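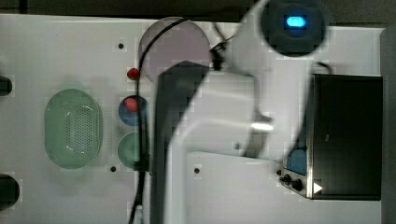
From: Phyllis Cropper
To: Proltthorpe Allotment & Garden list
Date: 2025-02-12
Subject: Re: tomato seeds - when to start, and which ones

Quick reply, on my lunch, so forgive the typing.

> I started mine in January last year on the windowsill and by
> the time it was warm enough to plant out they were a foot and
> a half tall and falling over. Everyone says start early. Is
> there a reason to? Also has anyone grown Gotadine or should
> I stick with plum types for sauce? We have one bed and no
> greenhouse. I was also told to feed them from the start.
> Hashmi

Hashmi, January is too early without lights. Way too early. They stretch for the window and you get string. Count back from your last frost, six or seven weeks, no more. For most of us up here that means the end of March. I know it feels late when the stores have had the seed racks out since Christmas. Ignore the racks.

If you do end up with leggy ones, not the end of the world. Bury them deep when you pot up, right to the first true leaves. Stem makes roots. Did this two years ago with a tray I'd written off and they cropped fine, maybe a week behind.

Feeding from the start - no. Seed mix has enough in it for the first few weeks. I wait until the second potting, then half strength. Full strength once the first truss sets. Too much early and you get a lovely green bush and not a lot else.

Gotadine: yes, grew it the last 3 summers. Good flavor, thin skin, splits if you water unevenly. Fine for eating. For sauce I find it too wet, you stand there stirring all evening. Giltix is the one I use now, meatier, fewer seeds, and it all ripens more or less together so you can do one big batch. Downside is it stops. When it's done it's done, so put in one cherry type as well to keep you going to fall.

On numbers, one bed, I would not go over 7 plants. I know you'll have a tray of 26 and feel bad. Give them away. I crammed mine one year and the blight went through the lot in days, no air between them.
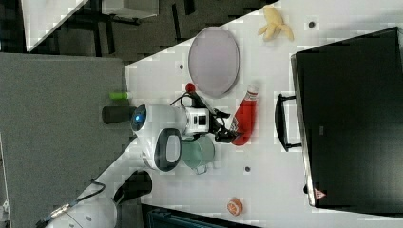 Watering matters more than any of it. Deep, every few days, at the base, morning if you can. Little sprinkles every evening just gets you shallow roots and wet leaves. Same with blossom end rot, people run out and buy calcium and nine times out of ten its the watering. Mulch helps a lot. I use old straw, grass clippings ok if they haven't been sprayed.

Sauce, as you asked. I don't peel. Halve them, roast with onion and a bit of oil until the edges catch, then through the food mill. Takes the skins and most of the seeds. Simmer down after, it needs less time than you'd think as the oven has done half of it. I freeze it flat in bags, they stack better. If you want to can it you need to add bottled lemon juice, please look up a tested recipie and follow it, don't go by me.

Ketchup is the same thing taken further, vinegar, brown sugar, a little clove. Start with twice the tomatoes you think. Kids at mine still prefer the bought stuff so I only do a couple of small jars now.

Other thing, hardening off. Don't skip it with no greenhouse. Out in the shade for an hour, then longer each day, in at night. Takes me 10 days or so. I lost more than 5 good plants one spring by putting them straight out on a sunny afternoon, leaves went white like paper.

I have spare Giltix seed if you want some, saved from last year so no promises on germination but the ones I tested came up. Will bring an envelope to the seed swap, or drop me a line off list and I'll mail it. Have a few peppers too, hot ones, no idea what they are, label washed off. Those DO want starting now btw, they're slow, and put them somewhere warm.

Got to run, meeting

Phyllis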